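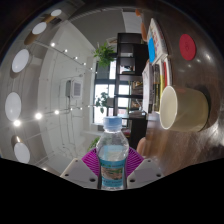 Why does a partly filled water bottle fall over more easily in some places than others?
Mostly because of where its weight sits. Water collects at the bottom, so a bottle with a little water in it has a low center of gravity and stands firmly. Fill it to the cap and the center moves up again. An empty one is light enough for a sleeve to knock over.

Everyday Objects, Unit 4: The Bottle
Notes by Hannelore Stöcker

I love this unit! A plastic bottle looks like the dullest thing on the table, and then you start asking why it has the shape it has and the hour is gone.

Start with the shoulder. Ridges stiffen a thin wall – try it with a flat sheet of paper, then fold the sheet like a fan and press on it again. A clear bottle also bends light, so a ridged shoulder under ceiling lights gives you lots of small bright reflections to trace.

Next, the cap. A screw thread is a ramp wrapped around a cylinder, and a small twist turns into a strong downward push on the seal.

Bench work (pairs)
Weigh your bottle empty. Add water 100 ml at a time, up to 600 ml. After each step, tilt the bottle slowly on the board and write down the angle where it tips. Keep the cap on, please.
Plot angle against volume. Look for the peak, and mark it before you compare with the next pair.

For April: read the Farnness handout, page 14, and bring one bottle with a shape you find odd. Square ones are very welcome – last year's square one started the best argument of the term.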